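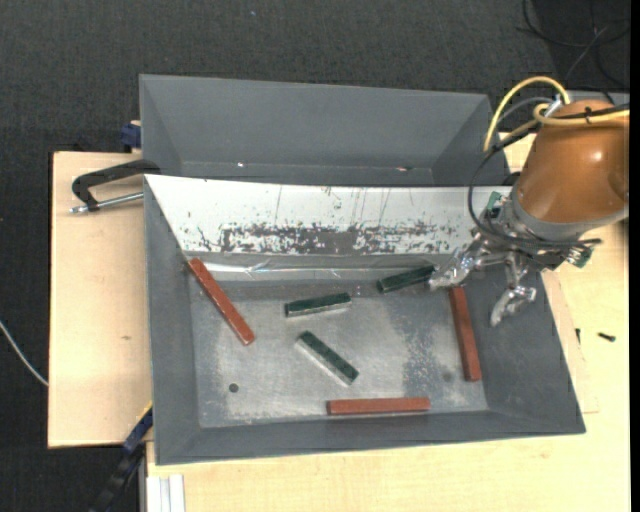

Octavian Toma wrote back on the last round to say I'd passed the bin far too easily, and that a stained divider ought to be a fail until somebody has had a rag on it. Fair enough! I've added a line for it, and I've been stricter all the way down this time. So, bench and block bin check, October, my comments in with the ticks as usual.

1. Table
Stands level: OK
Top free of splinters along the front: OK
Comment: I ran my palm along the whole front edge (slowly, I'm not daft) and it's fine. The light wood marks easily under metal, so please lift the bin when you move it and don't drag it. I'd like felt pads under there. Laskowska sells them in packs of 30 and we need nowhere near that many, but they'll get used.

2. Bin, outside
Rim free of burrs: OK
Corners not sprung: OK
Sits without rocking: NEEDS WORK
Comment: It rocks a little if you press on one corner. I slid a bit of folded card under it and the rocking went away, but I took the card out again so the next person doesn't think that's the repair. Gray sheet metal bends back easily enough and I'll have a go with the rubber mallet.

3. Divider panel
Fixed firmly: OK
Clean: FAIL (see Octavian's note)
Comment: Dark brown and gray stains across the middle, and plenty of speckles. I had been treating these as cosmetic. I tried a corner with warm water and dish soap and got a bit of the gray off, the brown didn't budge. Next try is the Cetero cleaner, with gloves on and the window open. No wire wool please - it'll scratch the panel and then the dirt has somewhere to live.

4. Foil strip at the back
In place: OK
Torn edges: WATCH
Comment: The foil is crinkled all along, and crinkled foil can nick a finger when you reach for a block right at the back. I pressed down the worst of the folds. If you find it lifting, press it flat or swap it, there's a roll in the Wovance drawer. Don't tape over it, the tape curls up and collects fluff and then you've got two problems.

5. Tray floor
Dust or powder: NEEDS WORK
Holes: NOTED
Comment: Dusty patches, worst toward the center-right. Wipe it with a damp cloth, please don't blow on it (I did this once and spent the rest of the morning rinsing my eye). There's a small round hole near the lower left. I felt the edge with a cotton swab and it didn't snag, so I'm passing it, but keep screws and other tiny stuff out of the tray. There's also a dark spot farther over to the right. I've put it down as a mark for now and I'll look again once the floor's been wiped.

6. Blocks
Count: six (3 reddish-brown, 3 dark green): OK
Chips or cracks: OK
Loose grit on the faces: NEEDS WORK
Comment: All present. I turned every one over and rubbed it with a white cloth, and the cloth came up gray, so they want a wipe too. The green ones have lighter grayish sides, which I've decided not to write up as a fault. If you think it's wear, tell me and I'll change it! Block tags are still in the 1607 series and the list is inside the cupboard door.

7. Storage and reach
Nothing stacked in the upper compartment: OK
Bin can be lifted by one person: OK
Comment: Take the blocks out first, it's so much easier on the wrists. I know the Zomier cart looks handy for carrying it across the room, but one wheel sticks and I don't trust it with anything that has a metal rim. The cart goes on its own sheet next month.

To do before the next check
- Wipe tray floor and all blocks
- Second go at the divider with Cetero
- Flatten or replace foil
- Straighten the base so it stops rocking
- Felt pads
- Order wipes (the tub of 500, the small ones dry out before we're halfway down)

Overall: usable, with one fail and three things needing work. Add your comments under mine and put your initials next to them, and if you do the divider before I get to it, please write down what you used.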